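The simulator came before the frame at the Westbridge shared workshop, where a two-armed home robot called Grarkus is being built. Its maker, who asked to be left unnamed, says the order was a matter of cost. "A bad wrist angle in software costs me a reset. On the bench it costs me a gearbox."

The control code, Anden, reads joint positions 30 times a second. Each test starts the robot in a corridor with both grippers forward and asks it to reach the far end without touching a wall. "I ran 3263 starts before I bought any motors," the maker says. "Most of the early ones failed on the turn of the right shoulder."

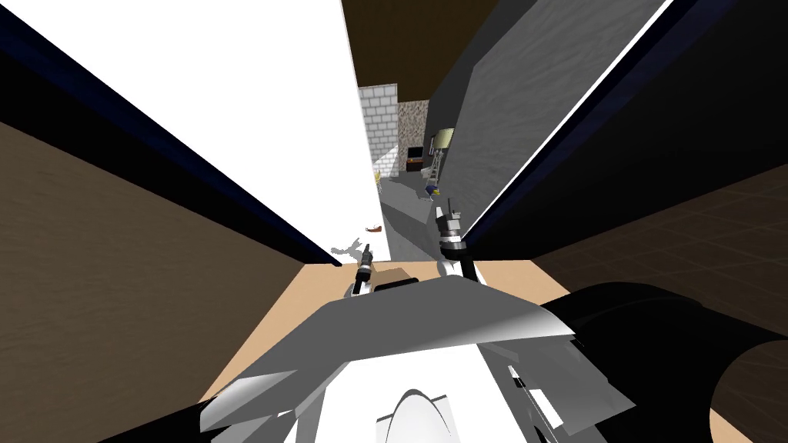

Asked whether clean results in software mean much, another member of the shop said that friction was still the weak point and that no model he had used got cable drag right. The maker agrees in part. "I added drag as a fixed load. It's crude, but the arm stops overshooting."

Parts so far come to $3915. The left arm is wired, and the right is waiting on a bearing. "Then I'll run the same corridor in plywood, at half speed."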